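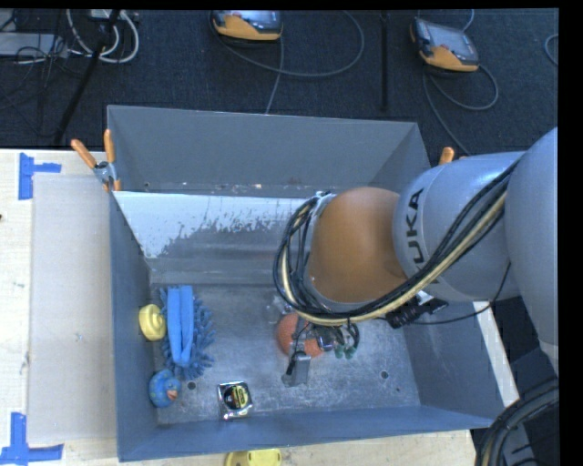

Budgeting a second bin-picking cell: what did I leave out?

Posted by trikberg_cells in Equipment and Purchasing

We run one bin-picking station with a KUKA arm and have approval in principle to plan a second one for the next budget year. The work is mixed-item picking out of a single open-topped plastic bin on a table. Items are whatever the test list calls for that week: a ball, a rubber duck, a tape measure, a chenille cleaning mitt. No two behave the same under a two-finger gripper, and the mitt is worse than everything else put together.

The first station was put together from what was on hand, so there is no clean purchase history to copy. I have a draft with these lines:

Arm and controller, used, from Georgiev
Teach pendant
Gripper, new, Simisell
Wrist sensor and bracket
Table
Bin
Clamps
Cables and dress pack
Integration labor, 100 hours
Contingency

Specific points I can't settle:

Used arm or new. The Georgiev unit has a stated service history but the seller will not commit on the condition of the wrist axes.

Gripper. Simisell quotes a two-finger electric unit with a lead time of 30 working days. Relico has a vacuum unit in stock. Vacuum handles a flat box well, but very little on our list is flat.

Fixturing. The current bin is held to the table with hand clamps with orange handles. It works. I don't know whether to carry that forward or pay for a proper locating fixture.

Cables. On the current arm they run outside the links in a bundle that loops past the elbow. I budgeted nothing for this the first time and paid for it later.

The draft has to be in by Thursday. I am not looking for a cheaper arm. I want to know which lines are missing or badly sized.

fixture_and_shim

Your list is the usual one, and the usual one is short on everything between the flange and the part. In order of how much trouble they have caused me:

1. Cable management. Treat it as its own line, with its own labor. An external bundle is fine for a bin cell and easier to service than an internal one, but you need enough slack for full wrist rotation with the tool down inside the bin, and you need to prove it at the extreme poses before you tie anything off. Buy a full spare set of the sensor and gripper cables on the first order. The connector at the wrist goes first. If you have a small electronics box riding on the cable run, buy a spare of that too, and a bracket for it. A box held on by the cables will work its connectors loose.

2. Gripper fingers. The quote from Simisell will include one set. You will want longer ones to reach the bin floor without putting the gripper body against a wall, and narrower ones for the corners. An item resting in a corner against a sloped wall is the hard case in every cell I have set up. Put down three sets of fingers and the time to machine them.

3. Bins. Buy several from the same lot. The floor gets scuffed, scuffing changes reflectivity, and the depth data changes with it. Shiny items (a chrome tape case, for instance) already give you holes in the point cloud. You don't want the background drifting as well. Keep one unused bin as a reference.

4. Fixturing. Hand clamps are acceptable for a development cell. They stand up above the rim, so model the handles as collision objects and leave them in the model. For a second station I would buy a base plate with two dowels and two toggle clamps below rim height. The point is that the bin goes back in the same place after somebody lifts it out. Painter's tape corners will get you within a few millimeters on a good day -- fine for placing a board, poor for a bin with calibrated walls.

5. Pendant storage. Small money. Get a wall bracket or a hook on the table leg. Pendants end up on the floor with their cables across the walkway, and a replacement pendant costs more than the table.

6. Integration hours. 100 is low. My last comparable cell was booked at 147 and closed at 161. The difference was hand-eye calibration, which had to be repeated after the sensor bracket was replaced.

On the used arm: ask Georgiev for a backlash measurement on axes 4, 5 and 6, and for the hours on the controller. If they refuse both, deduct the price of a wrist overhaul from your offer and see what they say. Also check that the controller software version supports the interface package you use now. That license is normally tied to the controller and may not transfer. Add a line for it either way.

pneu_matt

Get the Relico. We have two and they never stop. Vacuum is faster than fingers and you don't have to think about grasp angle.

trikberg_cells

Relico sent me a loaner sheet after the last quote and I went through it against our list. A suction cup won't seal on chenille and the duck has almost no flat area larger than the cup. I could see it as a second tool with a changer later. It can't be the only tool.

fixture_and_shim, thanks. I have changed integration to 161 hours and split cables out. Two follow-ups. Would you put the tool changer in now, even if the second tool is a year out? And do you specify anything for the table? Ours is a light wooden top and I had planned on the same again.

fixture_and_shim

Tool changer: price it now, buy it later, but choose the arm payload and reach as if it were fitted. A changer adds mass and it adds length. The length matters more in your case, as the tool has to get down into the bin with the elbow still clear of the rim and the clamps. Run the reach study with the changer in the stack. If it fails, you find out before the arm is bought.

Table: a wooden top is usable if the arm is not mounted to it. If the arm is on its own pedestal, tie the table to the pedestal or to the floor, otherwise someone leans on it and your bin calibration is gone. If the arm bolts to the table, go to a welded steel frame with a thick plate top. Budget leveling feet and anchors in both cases, and look under the floor covering before you specify anchors. Carpet over a raised floor is a different job from carpet over a slab.

One more line while you still have the draft open: test objects. Buy duplicates of everything on the pick list. Soft items wear, labels peel off, and results from February can't be compared with results from June if the items are no longer the same. It is the cheapest line in the budget and it is usually missing.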